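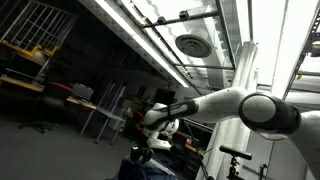
Gunvor Kristiansen lleva la conservación de archivos sonoros en Orinier, donde se custodian 2619 cintas magnéticas grabadas entre las décadas de 1960 y 1980. El fondo Marano, con 745 bobinas, es el que más trabajo ha dado al departamento.

«El aglutinante absorbe humedad y se degrada por hidrólisis», explica. «Si la cinta se reproduce en ese estado, deja residuo en los cabezales y pierde señal.» El tratamiento consiste en un horneado a baja temperatura, seguido de un periodo de reposo antes de la lectura. La transferencia se hace a 96 kHz y 24 bits, sin reducción de ruido ni ecualización correctiva.

Kristiansen insiste en el ajuste del azimut, que se repite en cada bobina. «Dos cintas de la misma sesión pueden venir de magnetófonos distintos. Un azimut mal ajustado recorta los agudos, y eso no se recupera después.»

Las bobinas con soporte de acetato siguen otro circuito – no se hornean en ningún caso – y se almacenan aparte, con una humedad relativa del 30 %. La catalogación corresponde a Vimala Kaimal, que coteja las etiquetas con los cuadernos de grabación. Quedan sin identificar varias cajas de la serie Evonside, cuya revisión está prevista para diciembre.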